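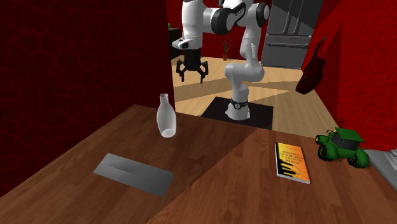
Do students need their own robot to enter the Sukano Challenge?
Teams work entirely in simulation, so a school needs only a computer lab and a registered coach.

INDINGATE, Sat 19 November. The robotics club at Destcombe High School has won first place in the student division of the Sukano Challenge, a contest in which teams program a simulated robot arm to handle household objects. The Destcombe team finished ahead of 38 other entries and will receive a $3000 grant for club equipment.

The winning team members are Yara Jaber, Talha Hayat and Asger Ladefoged. They are coached by Valdemar Briem, who teaches computer science at the school.

Work began in September. Each team was given the same set of virtual rooms and objects and had to write the control code for picking up an item, moving it and setting it down. Judges scored the runs on accuracy, on time and on how well the code was documented.

"The approach angle took up most of our fall," said Jaber, a senior. "You can have the gripper in the right spot and still come in wrong. We rewrote that part of the code 5 times."

Hayat handled the camera views the team used to check its work, including one that looks out over the gripper. Ladefoged wrote the test scripts and kept the team's log. 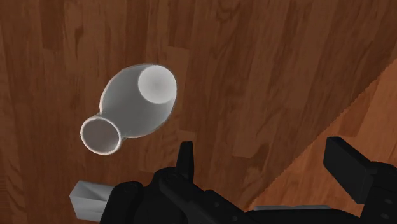

A light gray vessel above the gripper in the simulator. Courtesy of Destcombe High School Robotics Club.

The challenge is run by the Snorradóttir Foundation, which pays for the software and keeps entry free for public schools.

"The Destcombe log was clear enough that another team could pick it up and repeat the work," said Esben Sveinbjörnsson, who led the judging. "We gave that a lot of weight."

The club meets after school in the computer lab and is open to students in all grades. No programming experience is required. The grant will go toward 2 new workstations and travel to the spring meet in Indingate.

Media contact: Valdemar Briem, Destcombe High School Robotics Club, through the school's main office.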